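Retov Open Bins, Small: Three Months on the Cable Shelf
Reviewed by Femi Akinola

I bought these bins in April to replace a set of shoeboxes that had been holding our spare leads for years. The shoeboxes worked well enough until the corners went soft, and after that every move from shelf to bench ended with something on the floor.

The Retov bins are sold singly in teal and white. They are open at the top, with no lid available in this size, and the corners are rounded inside as well as out. I use them for patch cable, power leads and the odd lengths that come back from jobs. A lot of what goes in them is not coiled. People come in at the end of the day and drop it in, and sorting happens later if it happens.

I keep one color of cable to a bin. Black gets a teal bin and so does blue. Red goes in white.

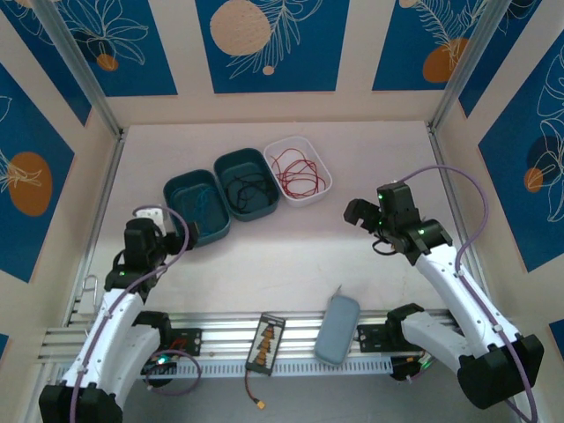

Bench & Shelf Quarterly, Issue 52, p. 60

Blue cable in the teal bin is my one real mistake with this setup. The thin blue stuff nearly disappears against the inside, and from a few steps back you can't easily tell how much is left. Red in white is the opposite. I can see every loop. If I were ordering again I would put the blue in white too and keep teal for the black, which shows up fine.

Size is right for loose cable. A tangle of black leads sits mostly in the lower half and leaves room to get a hand in and pull one out. Stiffer cable tends to spring up toward the rim, and I have had to push the red down a few times before putting its bin back under a low shelf.

They go side by side well. The sides can touch, and three of them take up less of the bench than I expected. They do not lock together, so a row will drift out of line when someone leans across it. Duangjai Somboon, who shares the bench with me, stuck a strip of felt under hers and says it helped. I haven't bothered.

Cleaning is easy. Warm water and dish soap took off pencil marks and most of the adhesive from old labels. The white bin shows dirt sooner than the teal ones do. Labels are a weak point in general, as paper ones peel at the curve of the corner. Put them on the flat part of the long side.

I also tried the Bisska tray, which has straight sides and square corners. It holds a little more for the same shelf space, but thin cable catches in the corners and dust collects there. I went back to the Retov after two weeks and the Bisska tray now holds tape.

What I would change: a lid, sold separately if need be, and a molded spot for a label. A third color would help anyone sorting more than a couple of kinds of cable.

Recommended for loose cable and other light, awkward things. For anything you need to stack, look at something with a lid.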